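Ulham Public Library District
Minutes of the Regular Meeting of the Board of Trustees, November
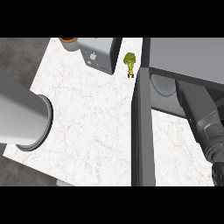 Pei-shan Lu, Recording Secretary

1. Call to Order
The meeting was called to order at 6:30 p.m. in the upstairs reading room of the Ulham branch. A quorum was present. Keegan Dunstan presided. The October minutes were approved with one correction: under Item 4, "Rakena Road" was changed to "Rakena Street."

2. Public Comment
Two residents addressed the Board. The first asked that the Rakena Street branch stay open past 5 p.m. on at least one weekday, as many patrons in that part of the district work until then. The second objected to the removal of bound county newspapers from the second floor and asked where they had gone. The Director replied that the volumes are in storage at the Histamus annex and can be requested at the front desk with one day's notice. The resident asked that a sign to that effect be posted. The Director agreed.

3. Director's Report
Circulation of print materials was level with the same month last year. Audiobook lending continued to rise, and the waiting list for the most requested titles has become a frequent complaint. The Director has moved part of the remaining media budget to additional audiobook copies, as permitted under the current spending policy.

The fall reading program for grades three through five closed with 66 children completing the full list. Attendance was strongest at the main branch. The Rakena Street sessions were moved twice on account of the boiler, and several families did not return after the second change. Trustees discussed whether the spring program should begin later in the season. No action was taken.

The boiler at Rakena Street was inspected and passed. The contractor advised that the circulating pump be replaced before next winter. A written estimate has been requested.

4. Catalog System
The district's contract with Modalent for the shared catalog ends in June. The Director presented the renewal terms, which include an increase of 7 percent in the annual fee and a commitment of three years. Trustees asked whether a one-year renewal could be had at the same rate. The Director stated that Modalent had declined this in writing but had left open a two-year term.

Discussion followed on the public search page. Several trustees have heard from patrons that the page returns large-print editions ahead of standard ones and does not show which branch holds a copy until the record is opened. The Director said the second matter is a setting the district can change on its own, and that staff will do so this month.

Motion: to authorize the Director to negotiate a two-year renewal and bring the final terms to the Board before signing. Moved, seconded, and carried. One trustee abstained.

5. Late Fees
The Board resumed its discussion of late fees, tabled in September. The Director's memorandum recommended ending fees on children's and young adult materials and keeping the replacement charge for items not returned. Income from these fees has fallen each year and no longer covers the cost of mailing notices.

Mr. Dunstan supported the recommendation but asked that the hold on borrowing begin at 15 days overdue, in place of the present 23. One trustee opposed the shorter period — in her view it would fall hardest on families who visit only once or twice a month. An amendment to keep the present period failed for lack of a second.

Motion: to adopt the recommendation with the shorter hold period, effective January. Moved, seconded, and carried, with one opposed.

6. Other Business
Holiday closings were approved as circulated. The Director reminded trustees that annual disclosure forms are due to the Recording Secretary before the December meeting. Three remain outstanding.

The request for a second book drop at the Histamus annex was tabled until the county replies regarding use of the parking strip.

7. Adjournment
There being no further business, the meeting was adjourned at 8:10 p.m.

Respectfully submitted,
Pei-shan Lu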